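4.2 Small holders and price swings

We looked at 3000 wallets holding Karby, a low-priced token listed on the Clividel exchange. Of these, 805 sold within a day of the March peak. The rest held on or added to their position. Wallet size explained little of the difference. 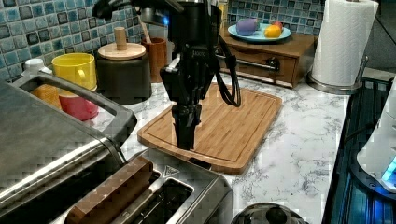
Age of the wallet mattered more. Among wallets opened in the month before the peak, nearly 71 percent of trades were purchases made while the price was still rising. Older wallets traded less often and in larger amounts. Transfers between Karby and Nel, the other token in our sample, were left out.
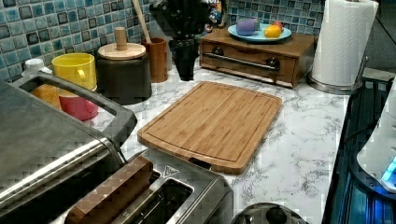 Judit Bárány objected that one owner may control several wallets, so new wallets are not the same thing as new buyers. We agree, and we merged wallets that shared a funding address. The main result held.

Figure 3. Black gripper above a bamboo cutting board and marble countertop.

Enikő Gulyás repeated the test on order data from Drarnside and found a weaker effect with the same sign.
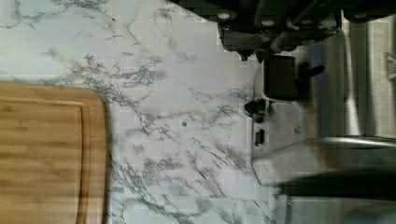
Reading time for this section: 3 min

Fees were the same for all accounts during the period and are not included in the model. Prices are hourly closing prices in dollars.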